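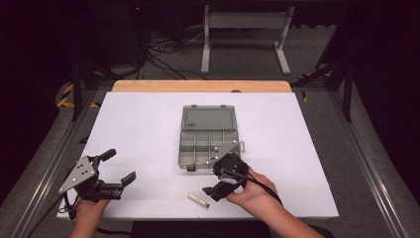

The man from Prernemix wanted the shed lights off before he would begin.

"It's sensitive to fluorescents," he said.

"The product is?" asked Boglárka Hegedűs.

"The readings are."

She had driven in from Mellor Road with mud to the axles, and she stood at the back of the Brultville hall shed with her arms folded. In front of her sat most of the district, in stacking chairs, with mugs. Her brother-in-law was in the first row. He had already ordered.

The powder came in a pail and cost $639. You mixed it with rainwater, never bore water, and you painted it on your fence posts, and after that the kangaroos stayed off the oats. The man had a theory about it to do with the way a mob reads the boundary of a paddock. He said "boundary" as though it had a capital letter.

"What's in it?" said Boglárka.

"Minerals."

"Which?"

"I'd have to get back to you on the full list."

Somebody's mug went down on the concrete. Her brother-in-law turned around and gave her the look he had given her at his own wedding, when she'd asked the celebrant to spell her name.

The man passed around photographs of a property up north. There was a paddock eaten to the dirt, and there was a paddock of oats up to a dog's shoulder. Boglárka held the two prints side by side for a good while. The first had a windmill in it and a line of hills. The second had a windmill and no hills.

"Same place?"

"Same place."

"Where'd the hills go?"

"Different angle," he said pleasantly. He was a pleasant man, she'd give him that. He had a decent haircut and he'd wiped his boots at the door.

She bought a pail. It annoyed everyone more than if she had walked out. Her sister rang that night to ask whether she was feeling all right, and she said she was feeling curious, and her sister said that was worse.

She had 300 posts along the creek side. She painted every second one, then thought about it and decided a kangaroo couldn't be expected to follow a scheme like that. So she did the eastern run with Prernemix and the western run with leftover whitewash, the same colour near enough, and told her neighbour Rodar, who leased the block across the creek, that she'd done the lot.

In November he leaned on a western post and said the stuff was marvellous.

"Is it?"

"Haven't seen a roo on this side in weeks. You can smell it working."

She bent and smelled the post. It smelled of lime and, faintly, of Rodar's ute.

"And up the other end?"

"Bit patchy," he admitted. "You might have put it on thin up there."

It had rained twice in the ranges by then, and there was green feed all the way back into the scrub, so the mobs had no great need of anybody's oats. She could have said so. She wrote it in the notebook in the kitchen drawer, under the dates, and left a blank space beside it for next year, when it might be dry.

Her brother-in-law ordered another six pails. He was getting a discount, he told her, for having believed in it early.

"What would they charge me?" said Boglárka.

He thought about it seriously, stirring his tea.

"I don't reckon it'd work for you," he said.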